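Starnar Rolling Supply Cabinet, 18-inch

Nurnton Clinic Furnishings
Home / Storage / Rolling cabinets / Starnar 18

$272.00
In stock. Ships from Toledo.
Color: White, Sand, Slate Blue
Add to cart | Save for later | Ask us a question

If you've worked in a small veterinary or podiatry office for any length of time, you already know where the supplies end up. There's a proper closet down the hall, nicely labeled, and then there's the windowsill, the top of the scale and that one chair no client is ever allowed to sit in. The Starnar is our narrow rolling cabinet for offices like that (we have one in our own showroom, and it has been holding up the coffee maker for years, so we know it's sturdy!).

It measures 18 inches across the front, slim enough to slip between an exam table and the wall in most older buildings, and it has five drawers, two shallow, two medium and one deep. The shallow ones are for the flat things that get lost under everything else. The deep one takes a full box of gloves standing on end, with room beside it for another. 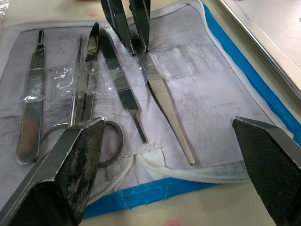
Five stainless steel instruments on a white pouch with a blue border.

The drawers run on ball-bearing slides and pull all the way out, so you can reach the very back without scraping your knuckles. Each one has a full-width lip for a handle, with no knobs to catch on a lab coat pocket. There's a soft stop at the end of the travel, and when you push a drawer home it gives a small click that we've grown rather fond of. One key locks all five. You get two keys in the box, and we'd gently suggest you put the second one somewhere other than the top drawer.

The body is powder-coated steel with rounded corners. We tried square ones on the first batch, years back, and our shins voted against them. The top has a raised edge on three sides and is open at the front, and it wipes clean with ordinary mild soap and a damp cloth. Please keep bleach and abrasive pads away from the finish, as they will dull it over time, and Slate Blue shows it soonest.

Four casters come already fitted, two with foot brakes. They're a softer wheel than you'll find on most shop carts, and they go quietly over tile and vinyl. They're less happy on thick carpet. If your waiting room is carpeted and you plan to roll the cabinet through it every morning, order the Skirnon large-wheel kit at the same time and we'll fit it before the cabinet leaves us, no charge for the labor.

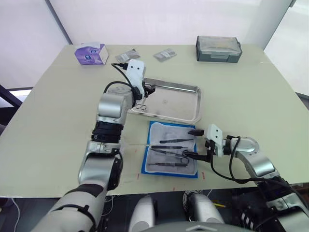 Maribel Oquist
Product Editor, Nurnton Clinic Furnishings

A few words on setting it up, and I do promise to keep them few. The cabinet arrives in one carton, fully assembled, and weighs 61 pounds before you put anything in it. Have a second person around to help lift it out. The drawers are taped shut for the trip. Take the tape off slowly while the cabinet is still in its foam base, roll it around the room a little, and then decide where it lives. I've found that people almost always change their minds about the spot after a day or two, so it's worth leaving the drawers mostly unpacked until Thursday if you set it up on a Monday, if you see what I mean!

Load the bottom drawer first and work upward. The total limit is 186 pounds, spread across all the drawers and the top, and only one drawer should be open at a time when it's full. Set both brakes before you lean on it.

Drawer dividers are sold separately. The short set fits the two shallow drawers and the long set fits the mediums, and they lift out for washing. We don't make dividers for the deep drawer, though we're asked every few weeks, and I've passed it along again.

Specifications
Width: 18 inches
Drawers: five, full extension
Weight, empty: 61 pounds
Maximum load: 186 pounds
Lock: single key, two keys supplied
Casters: four, two braking
Material: powder-coated steel
Assembly: none

Shipping and returns
Orders placed before noon usually leave Toledo the next working day. Sand is made in smaller runs and sells out every December, when practices are spending the last of the year's budget, so do order early if that's the one you want. Unused cabinets can come back to us in the original carton. Call first and we'll arrange the pickup.

Goes well with
Starnar drawer dividers, short set
Starnar drawer dividers, long set
Skirnon large-wheel caster kit
Replacement keys (please have your lock number handy)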